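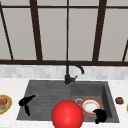
Image: Avumbridge Interiors

From: Clorkness Books
To: Old and Rare Natural History list
Date: 2018-08-14
Subject: Re: Collation of the Tendico bird book - how many plates?

> I have a copy of the Tendico ornithology in two volumes, quarto, and
> can't get the plate count to agree with the printed list. The list at
> the end of volume two calls for 227. I have all of those, plus 7 more
> that carry no number. The El-Sayed sale catalogue described its copy
> as "complete with all plates" and gave no figure. Are the extra ones
> an insertion by an earlier owner, or were they issued? My copy is in
> modern half calf, so the binding is no help.

The unnumbered plates were issued, but not with the book. They came out as a supplement a few years after the second volume, in plain gray wrappers, and subscribers were expected to have them bound in. Plenty didn't bother, so most copies you see lack them. The list of plates was never reprinted to include them, which is why your count won't agree.

Things to check on yours:

The supplement plates are on a slightly heavier paper than the rest, wove, with no watermark that I have been able to find. The plates in the body of the book are on laid paper in volume one and on a mix in volume two.

There should be a single leaf of text with the supplement, printed on one side only. It is often missing. If you have it, look at the last line. In the first setting the word "septentrionalis" is broken wrongly at the line end, and this was fixed later. I have seen both and would not pay more for one than the other.

Coloring is harder to judge. The two owls should be plain or very lightly washed. If they are strongly colored I would suspect later work. 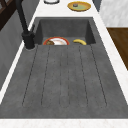
As for where the supplement belongs, I have seen it at the end of volume two and also split up, with each plate placed next to its nearest relation. Neither is wrong. The binder got no printed instructions. If yours are split up, check the gutters for stubs, as it makes it easy for somebody to have added them from another copy.

On price, the last copy I handled without the supplement sold for $2775. It was a clean set but had a repaired tear in the folding map and some foxing in the introduction. The supplement by itself, in wrappers with the text leaf, was in our February list at $965 and went the same morning. I would not add the two numbers together to get a value for yours, though. Rebound sets do less well than they used to.

I don't have the El-Sayed catalogue here, only my notes on it. They say "supp. not seen," so I would not lean on their "complete."

If you can send the plate size on two or three of the unnumbered ones I will compare them with my notes. Measure the plate mark and not the sheet - the sheets have nearly always been trimmed.

Clorkness Books
Natural history, voyages, early science
Catalogs sent on request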